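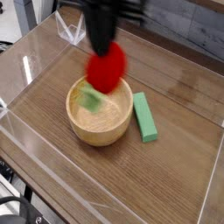 About Rumix

Rumix is a workshop and play school for children ages 2 to 6. We make simple wooden bowls and run small morning groups where children sort, fill and empty them. The two sides of the business share one building, with the lathe at the back and the classroom at the front.

How we started

Padmavathi Murthy taught preschool before she opened the first group with Muthu Devadiga, a woodturner. He made the bowls and she planned the mornings. Parents began asking to buy the bowls, so we started selling them from a shelf by the door. We now turn nearly 40 a month.

What we make

Our bowls are pale wood with a rounded wall and a thick rim that small hands can hold. You can see the turning rings on the inside floor. We leave them there. Each bowl can be bought alone or with a bag of things to put in it: colored blocks, including a long green one, and a few soft pieces. Red is always the first to get lost, and we sell spares.

A morning with us

Groups meet at 9:30. Every child gets a bowl and a place at the table. The first half hour is for filling and tipping out, and after snack we sort by color or by hard and soft. Everything goes back in the bowls before pickup.

Who we are

Padmavathi Murthy, director
Muthu Devadiga, workshop
Nandini Marar, morning groups
Balakrishnan Kurian, orders and repairs

Visiting

Families are welcome to sit in on one morning before signing up. New groups start in September. Cracked or chipped bowls can be dropped off at the front desk, and Balakrishnan will call when they are ready.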